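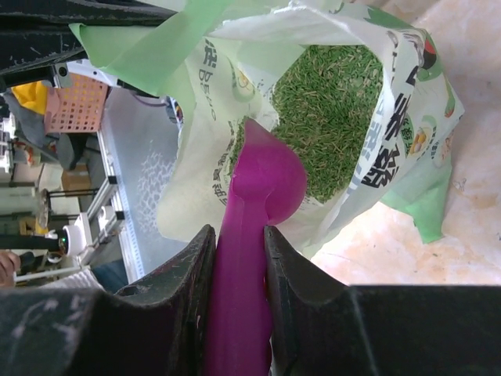 Thịnh Khúc asked at the end of the last session why the handout prices the arm first when everything that wears out is further down the list. The order follows the quotation forms, which start with the largest item. For planning purposes he is right, and these notes take the items in the order in which they tend to cause trouble.

Unit 6. Planning and budgeting for a bench manipulation cell

6.1 Define the task before the hardware

A purchase request should start with one paragraph describing the material handled, the tool, the container and the rate. "Pick and place" is too broad to quote against. "Scoop granular material from an open bag with a held plastic scoop" can be quoted, as it fixes several things at once: the gripper must hold a handle, the wrist must tilt under load, and the bag mouth will not be in the same position twice.

Write down what the cell will not do. Suppliers will otherwise price for the widest reading of the request. In the Cletolbridge exercise, two of the three quotations included a tool changer that the task did not call for.

6.2 Capital items

List separately:

- arm and controller
- gripper, with finger set
- wrist camera and fixed cameras
- frame, rails and table
- computer and storage
- safety equipment and signage

The frame is often left out because it looks like furniture. Aluminum profile, fittings and panels are bought by length and by piece, and small orders carry a delivery charge each time. Order the full frame once, with spare fittings.

Cable routing belongs in the frame budget. A cable that crosses the work area has to be moved later, and that labor gets charged to whoever is on shift.

6.3 Gripper fingers

Fingers are consumables. Enter them under running costs, even when the first set is supplied with the gripper. Scratches come early and are mostly cosmetic. Replacement is due when the gripping face no longer holds the tool at the angle it was taught.

Test grip on the real handle. A smooth round handle turns in a two-finger grip under side load. A handle with ridges or notches gives the fingers something to hold, but check that it seats the same way on each pick. If it does not, a printed adapter costs less than a second gripper.

Worked case. Honkanen quotes a finger pair at $156. The cell is planned for 17 pairs over the budget period.

156 x 17 = 2,652

Enter $2,652 under running costs. Do not round it down to match the capital line.

6.4 Tools and test material

Household tools are acceptable for development work. They are cheap, easy to replace and close to what an end user will have. Two rules apply:

1. Buy spares from the same batch. Handle shape varies between makers and sometimes between orders.
2. Keep one unused tool as a reference for measurement.

Test material is budgeted by the bag, including loss. Dry granular material spills, settles and breaks down into fines, and the fines get into joints and rails. Include a vacuum, brushes and storage bins. In the worked case, cleaning supplies are entered at $285 for the period.

Packaging is part of the test condition. A soft bag changes shape as it empties and as the tool pushes against it. If the final process will use a rigid tub, budget for tubs from the start, because results from bags do not carry over.

6.5 Staff time

Most first budgets underestimate this line. Include set-up, resetting between trials, cleaning, and review of recordings. Amedeo Fontana's plan for the Plerkus cell used 19 staff hours per week for one station. Resetting took the largest share. The arm was idle while the bag was being refilled, and the idle time was not in the original plan.

6.6 Schedule

Place orders in this sequence: arm, frame, gripper, cameras, tools. Lead times differ, and the frame is needed on site before the arm can be mounted. Requests for the next budget round close in November. Late requests are held over.

Exercise

Prepare a one-page budget for a single scooping station. Show capital and running costs in separate tables. State which lines you would cut if the total were reduced, and what the cell could no longer do as a result.

Notes revised July 2024.

Comments

Hưng Từ
Does the finger line in 6.3 include the mounting screws? Celtov lists them separately and they are single use.

Radosław Szczepańska
The $156 is for the pair with screws. If your supplier splits them, add a line.

Phúc Kim
For 6.4, I would put sieving on the list as well. We reuse the material and the fines change how it packs in the scoop. After a few sessions the same motion picks up a different amount.

Hưng Từ
Same result with us. We now discard the bottom of the bag and count it as loss.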